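Chapter 2
Getting Two Arms to Share a Table

When I moved my first build out of the spare bedroom and into the Nutwood workshop, I had one arm, one power supply and a lot of confidence. Then I added a second arm, and everything I thought I knew about table layout went out the window!

So before we touch any code, we're going to spend a whole chapter on furniture. I know, I know. But a pair of arms on a bad table will fight you every single evening – and you'll blame the software, like I did for most of September.

My advice is to set up a real chore early, even if it's a silly one. Mine was sorting food: a colander, a little stand and a handful of small things to pick up.

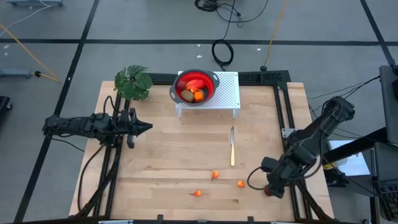 Small objects are mean in the best way. They roll, they tip, and they show you right away if your two arms can't reach the same spot. I started with big foam blocks and learned almost nothing from them.

My friend Solange Barros put her arms on rails so she could slide them front to back, and I copied her without shame. Fixed mounts are cheaper, but I drilled mine in the wrong place twice (sorry, table). If you do go with rails, leave plenty of slack in the cables and run each arm through its full reach by hand, power off, before you tie anything down.

You'll need a free weekend, a tape measure and about 22 bolts, plus whatever your own rails call for. We'll start with the tabletop, then square up the rails, and leave the wiring for section 2.4.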